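Tree Walls: Your Questions, More or Less Answered 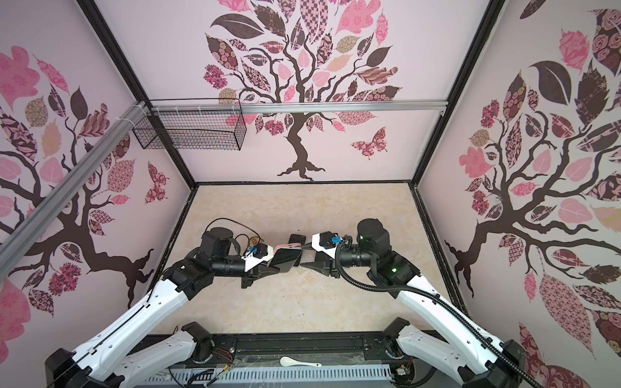 Issue 14, page 6

Every time we print a photo of the pink walls, the mail arrives. Helge Lundgren has sorted it into piles, the largest of which is "what is that butterfly doing there."

What is the butterfly doing there?
It comes with the tree. There are two of them in our corner, one on the back wall and one on the left, and both are filled in with little patterns like the leaves. You can't order the design without them. People have asked, some quite firmly.

Is it wallpaper?
Ours is a printed panel from Udinance, in the pattern called Tavares. Panels go up in an afternoon if you own a level and in a weekend if you own two.

Will it make a small space look smaller?
Three walls of branches will not make anything look larger. The pink is pale, though, and the dark brown does most of the shouting. If you're nervous, do the back wall first and live with it until December.

The leaves look like somebody's quilt. Are they supposed to?
Yes. Checks, florals, stripes, dots, roses. Feng-yi Tsang calls it the scrap bag tree and has declined to call it anything else.

How do I line up the trunks?
You don't. Each wall has its own tree. Start with the one with the roots, put it near the middle of the back wall, and let the side trees fend for themselves.

Can I hang things in front of it?
We have a rail across the back with a black wire mesh basket on it, held by small white zip ties. Readers have called the ties unattractive. Black ones are sold at the same store.

What goes with it underneath?
Something quiet. We have a beige surface with a faint marbled look. A busy floor and these leaves would never speak again.

How much does a set cost?
590 for three walls, 402 for two. Returns go to Udinance and not to Helge.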